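Pantry > Notes > Batch arithmetic

Posted Monday by Nusrat Abeysekara

We use cookies to remember your settings. Accept / Manage

Volume is a poor unit for dried beans. A cup varies with bean size and with how hard the cup was tapped. I log every batch by mass, dry and soaked, in a sheet I call Fistden.

The ratio I want is soaked mass over dry mass. Small soybeans from the Cortés shop come out a little over 2 after a night in the fridge. Older stock lags, and I extend the soak to 20 hours before giving up on it. The sheet's running total of dry mass is 2,868 grams.

Tare drift matters more than resolution. I re-zero between bowls and ignore the last digit.

Dried beans, kitchen scale, the usual table.

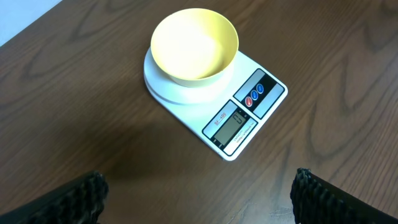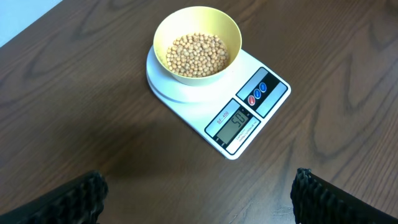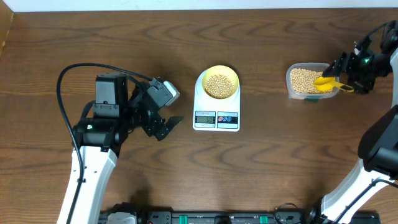
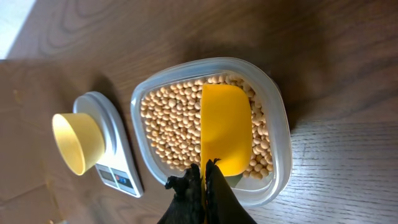 Salt goes in at the start, 13 grams per liter of soaking water. It does not change the ratio enough to show in my log. Hard water does, and the next rows in the sheet will be for filtered.

Contact | Back to top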